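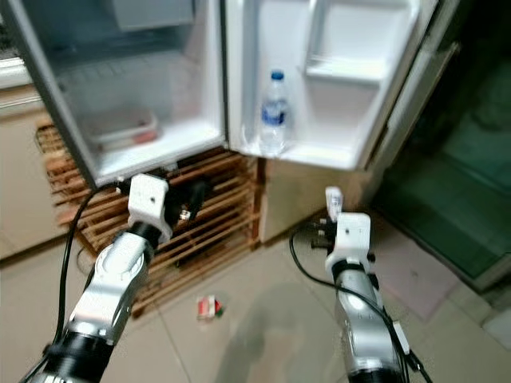 Both arms at the open fridge, seen from the head camera.

Looking after the fridge cell: questions we get a lot

Who do I talk to before I change anything?
Lech Wróbel looks after the cell at Stusthorpe, and he is always glad to hear from you, even if it's a tiny thing like moving a cable clip. Leave a note in the Trinard log too (job number 2179 covers all the routine care), so the next person isn't left guessing.

How often do the gripper mounts need checking?
Every 40 hours of running time. Power the arms down, hold each white mount in your hand and try to rock it gently. If you feel any play at all, snug up the screws with the hand driver, please, and leave the power driver in the drawer! We've stripped enough threads already.

How much slack should the gripper cables have?
More than you'd think. They run outside the arm in a loose loop, and it's tempting to tidy them up, but a tight cable pulls at its connector every time the wrist turns. Move the arm slowly through its full reach by hand and watch the loop as you go.

My arm stops short of the door shelves. Is it broken?
Probably not! Nine times out of ten somebody has bumped the fridge or its stand while mopping. Line the stand up with the floor marks again, open the door all the way, and run the Walum reach check 2 times before you start hunting for anything worse.

What should I put in the fridge for a test?
Keep it light. A capped water bottle in the lower door bin and a plastic food container on the shelf will do nicely. Glass is fine for your lunch, in the other fridge.

Can I order spare gripper fingers?
Yes, through Toprak, in packs of 4. Orders placed in May tend to be slow, so look in the drawer in April and save yourself the wait.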